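News Shows Cast Press Contact
Search this site Go

FOR IMMEDIATE RELEASE

Verelico adds two episodes to kitchen drama "Hedegaard"

Verelico has ordered two more episodes of "Hedegaard," its family drama set in a harbor town diner. Filming picks up in April, same cast, same writers. 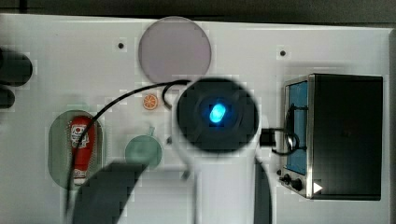 Tomos Lloyd
Press Officer, Verelico

The new episodes follow Runa, the oldest daughter, as she trys to buy back the diner from her uncle. Bjartur Þrastardóttir returns in the role. First read-through is done. Scripts locked, mostly.

"I read the last scene on the bus and missed my stop," said Þrastardóttir. "Runa finally gets to yell at someone. I have been waiting all season."

The uncle's past gets more room this time - so does the court case left open at the end of episode six. No word yet on the wedding. 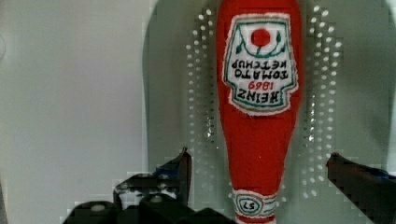 Music is again by the duo Brarnus, who recorded the theme song in one night. A longer version of the theme goes out with the first new episode.

Extras wanted for the town meeting scenes. A total of 211 places, all ages, no experience needed. Send a recent photo and a phone number to the casting desk at Govar, who are handling all background roles. Please dont call the studio.

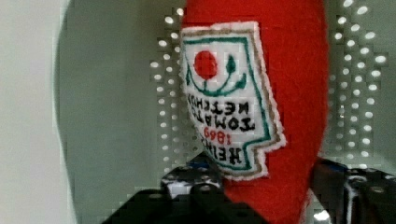
Plush ketchup bottle with stitched label.

Fan screening to follow, 1780 seats, doors at 6 p.m. Venue and ticket details in the next release. Press seats on request - names and outlet by email, one guest each.

Contact: Verelico Press Office | © Verelico, all rights reserved | Back to top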